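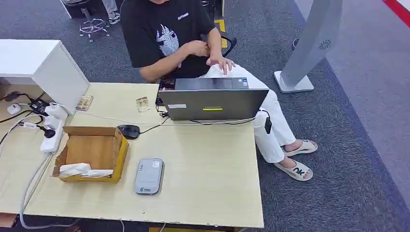 Bullunine Cell - Setup and Care Notes

This file accompanies the recordings made on the Bullunine cell at the Gunham site. It describes how the machine is prepared, maintained and returned to service. Users of the recordings should read it before comparing sessions.

Contents

The release holds 1046 recordings in 157 sessions. Each session folder contains the wrist camera video, the joint log and a plain text service note. Folders marked "hold" were made during adjustment and should be left out of training.

Daily preparation

Start the operator laptop first and open the Misar console. Release the arm brakes only when the console reports all joints ready. Allow 4 minutes for the self-check.

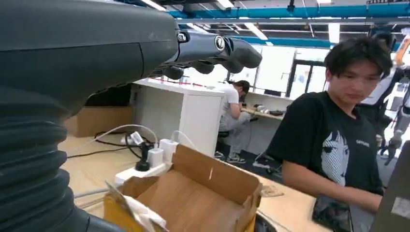 Cable routing is the most frequent cause of lost sessions at this cell. Chargers and loose cables share the worktable with the machine, and a loose lead can be caught when the forearm is lowered. The black cables behind the power strip run toward the left, beneath the arm, and this stretch must be checked by hand before motion is enabled. The ribbed sleeve on the arm is to be inspected at the same time - look for splits between the rings.

Service interval

The finger joints are inspected every 55 hours of powered use. Tighten the joint cap screws by hand, then repeat the zero pose and save the new offsets under the session number. Old offsets are kept in the Matlala folder and must not be overwritten.
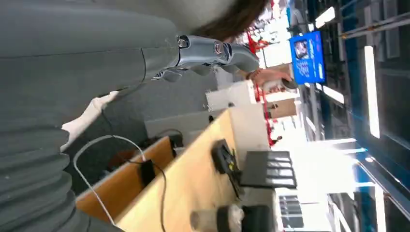
Anel Lekota has asked that the zero pose also be repeated after any change of wrist cable, even where the console shows no error, and that the old cable be tagged and kept until the next inspection. This request applies from the May release onward.

Known issues

- The wrist video may lag behind the joint log after a restart. Use the log clock.
- Service notes from the earliest sessions do not record offsets.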